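What Does a Catcher Do?

A catcher squats behind home plate and catches the pitches the batter does not hit. That is the part everyone sees. The catcher also has several other jobs.

Before each pitch, the catcher tells the pitcher what to throw. Most catchers do this with their fingers, held low between the knees so the other team can't see. One finger often means a fastball. If the pitcher doesn't like the idea, he or she shakes the head and the catcher tries another sign.

Catchers wear more gear than any other player: a mask, a helmet, a chest protector and shin guards. The mitt has extra padding – a fast pitch stings without it.

Nicanor Moya caught for the Folstead town team for 17 seasons. He once worked out that he squatted more than 200 times in a long game. "My knees knew the score before I did," he said. His first mitt was a hand-me-down from his aunt, and he used it until February of his 2nd year, when the laces broke.

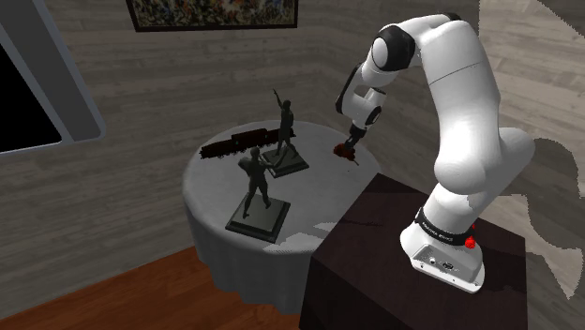 Throwing is the next job. When a runner tries to steal second base, the catcher has to jump up and throw the ball all the way across the diamond. The feet turn first, then the shoulder, then the elbow, and the wrist comes last. The robot arm in the picture has a base that stays put on its stand while the rest reaches out over the table. A catcher's feet work a little like that base – once they are planted, the arm can reach and throw straight.

Want to try it? Stand sideways to a friend, with your front foot pointing at them. Bring the ball up beside your ear and throw. Start close together and take one step back after each good catch.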